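Speaker notes - Vellis neighbourhood evening, "One socket is never enough"
June 2020

Opening
Welcome everyone, and do let people finish their tea before starting. Ask who has an extension lead behind the telly they haven't looked at since last December (hands will go up, mine included). Tonight is about the humble power strip, and I promise it's more interesting than it sounds. Put the first slide up while they settle. 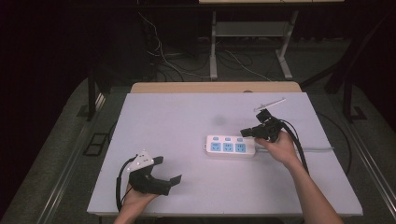
Choosing one
Three sockets, a switch for each - that's the sort I always steer people towards. You can turn off the lamp and leave the radio alone, and there's no crawling about on your knees pulling plugs. Mention that the Pidari hall bought 2 of them after our last talk and they're very pleased.

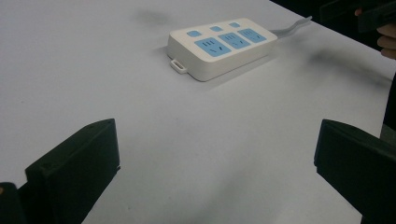
Now, adding up the load. Take it slowly here, as people get lost. A television at 200 watts and a little fridge at 296 is nothing to worry about, but a fan heater wants a wall socket to itself, please. And never plug one strip into another, however tempting it looks at Christmas. 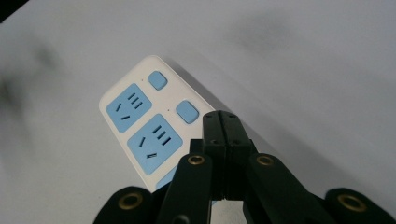
Dust is the other thing I'd like to dwell on. Switch off, unplug at the wall, then wipe with a dry cloth, going gently over the socket faces and round the buttons. Check the cord along its whole length while you're down there. Pause for questions, then hand out the Abugri leaflets.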